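Sultine Parts Room — Monthly Safety and Order Check, with Comments
Area: yellow shelf line and floor packing place
Month: February
Checked by: Kieran Scanlon
Copy to: Orla Ó Súilleabháin, Bucur site office

Marks used: OK = no action. W = watch until next check. F = fix before next shift.

1. Flat surfaces and handling marks

1.1 Sharp edges on surfaces which people touch by hand: OK
1.2 Scratches and scuffs: W
Comment: Fine scratches are accepted if the fingernail does not catch in them. If there is a dark line like a crack, please put a pencil mark beside it and write the month, so we can see if it becomes longer. Last time this was not done and I could not compare.
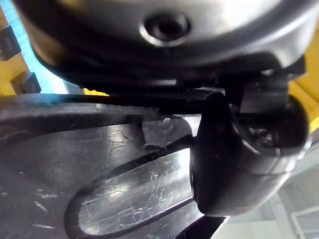

1.3 Cleaning cloth and spray in their place: OK
Comment: The new spray from Driltora has a stronger smell than the old one. Open the door to the corridor when you use it.

2. Yellow shelf

2.1 Shelf stable, does not move when pushed by hand: OK
2.2 Load under the limit on the plate: OK
Comment: The padded trays are light, we are far from the limit. But the same shelf is used for Zukonlow orders in spring, and these are heavy. I ask to repeat 2.2 before they come.
2.3 Trays fully on the top and not over the edge: W
Comment: The black trays should stand in one line, end to end. A tray which is turned at an angle is easy to push down with the elbow.
2.4 Lower ledge free of small loose parts: F
Comment: Small blocks must not be left near the round gray buttons. Put them in the parts drawer — also when you need them again after five minutes.
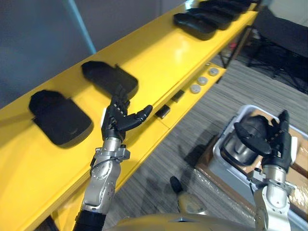

2.5 Light on the shelf sufficient: OK
Comment: The yellow top is very shiny and the lamp reflects in it. Two people told me it is tiring for the eyes in the afternoon. I asked Orla if we can have a matt cover, and I wait for the answer.

3. Packing place on the floor

3.1 White tray flat on the carpet and not in the walking way: OK
3.2 Molded parts side by side, not one on top of the other: OK
3.3 Plastic wrap removed from the floor: F
Comment: Clear wrap on carpet is difficult to see and the foot slides on it. It goes in the bag immediately after opening the box.

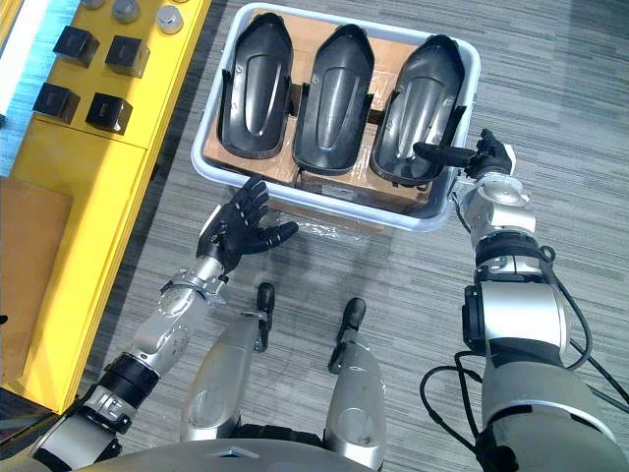
Item 3.3: three black molded parts on cardboard in the white tray, clear wrap on the carpet.

3.4 Knife closed and in its holder: OK
3.5 Boxes lifted by two persons when the label says so: OK

Next check: Tuesday, before the morning shift. Points 2.4 and 3.3 will be looked at first.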